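Derkomar Manipulation Bench - Setup Guide
Section 4. Recording Demonstrations for Lidded Cookware

4.1 Purpose
This section covers recording demonstrations for the lid-removal and handle-grasp tasks. The recordings are used to train the Gindex policy and to repeat the baseline given in the Avosgate report. Complete Section 3 (arm homing and head camera check) before you begin.

4.2 Before you start
Remove everything from the table except the task object.
Set the room lights to the level used during calibration. Glass lids produce highlights that move with the light source, and a policy trained under one lighting level loses accuracy under another.
Confirm that at least 19 GB of disk space is free on the recording machine.

CAUTION: Keep hands off the table while the arm is enabled. Press the stop button before you reposition an object.

4.3 Procedure
1. Start the Yule recorder and load the task file for the object class.
2. Place the pan on the table with the lid seated. Vary the handle direction between episodes. Do not line the handle up with the table edge more than once per session.
3. Move the arm to the ready pose. The gripper must be open, with the fingers pointing down.
4. Check the head camera view. The lid knob and the full length of the handle must be visible.
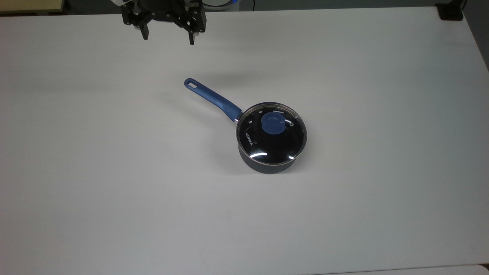 5. Press Record and wait for the status light to turn green. Frames captured before the light changes are dropped from the episode.
6. Perform the task at a steady speed. For lid removal, approach the knob from directly overhead and close the fingers below its widest point. For handle grasp, close across the narrow dimension of the handle, clear of the joint with the rim.
7. Hold the final pose for 2000 ms, then press Stop.
8. Mark the episode as Pass or Fail. Keep failed episodes - the Gindex trainer uses them as negative samples.
9. Return the arm to the ready pose and repeat from step 2 until 11 episodes are recorded.

NOTE: If the depth map shows holes over the lid, do not fill them by hand. Transparent surfaces return unreliable depth, and the trainer masks those pixels when the task file has glass_lid set to 1.

4.4 Checking the session
Open the session in the Yule viewer and play back the first and last episodes. Reject the session if the camera has shifted between them. An episode with a gap of more than four frames is flagged in red and is skipped at export.

For export settings, see Section 5.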